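List archive
Home | Threads | Authors | Search | Previous | Next | Help

From: Sabina Gunawardena
To: Sasley Kitchen and Tearoom list
Date: Sep 22, 2020
Subject: Re: Descaling the urn, and the wooden tops

Hafiz Kwok wrote:

> The urn is furring up again. I ran it for the Ekanayake lunch and the
> water was cloudy by the second fill. Is there a right amount of acid
> for it? I used vinegar in March and the tea tasted of it for days.
> Also, has anyone got a view on oil or varnish for the tops? I have
> rings on mine from cups and I want to deal with them before winter.

Hafiz,

Leave the vinegar for windows. I use citric acid, the food grade powder that comes in tubs. For our urn, which is the same Briltano as yours, I put in 100 grams to a full tank of cold water, bring it up until it is hot but not boiling, switch off and leave it for 30 minutes. Drain it through the tap so the tap gets cleaned too. Then fill and drain twice with plain water. If there are still hard patches round the element, do the whole thing again. Don't scrape them. I scraped ours once with a butter knife and it has caught scale in the same spot ever since.

Do not let it boil with the acid in. You can end up with a white deposit that is harder to shift than what you started with.

The tap washer on that model goes hard after a few years. If yours drips after descaling, it was probably the scale that was keeping it shut. Stano had them in stock when I last asked, but take the old one with you, as there are two sizes and the box doesn't say which is which.

On the tops, I would go for oil. Varnish looks better for the first year, then it chips at the front edge, water gets under, and you have to take the lot back. With oil you can rub down one bad patch and do that patch again. Sand with 160 grit along the grain, wipe off the dust with a barely damp cloth, let it dry overnight, then put on a thin coat and wipe off whatever has not gone in after 15 minutes or so. Two more thin coats on the following days. Lay the oily rags out flat outdoors to dry before you bin them, they can catch fire if they are left in a heap.

For the rings you already have, pale ones are in the finish and often come out with a warm iron over a dry tea towel, a few seconds at a time. Dark ones are in the wood and need sanding.

Cups and tabletop:

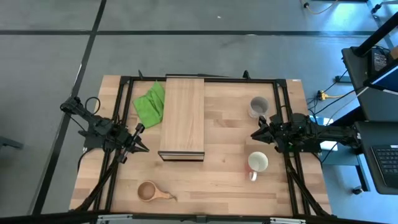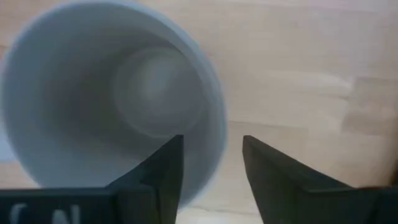
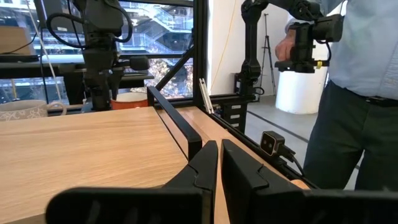
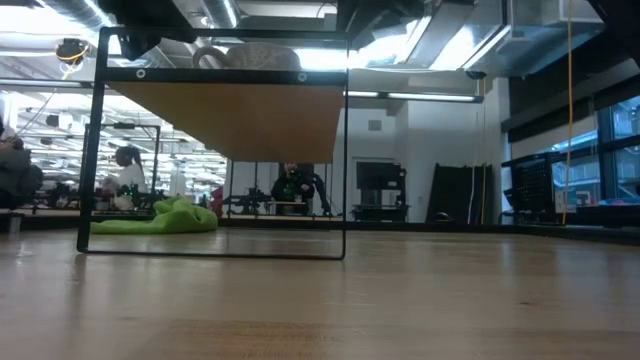
CUPS AND MUGS

We are short again. I make it 9 fewer than at the start of the year. Please look in your own cupboards before I order any. If I do have to order, I would like straight-sided ones that stack, because the old flared ones take up a whole shelf and go over if you so much as shut the door.

Hafiz, can you bring the spare urn lid back when you are next over? Ours has lost its knob.

Sabina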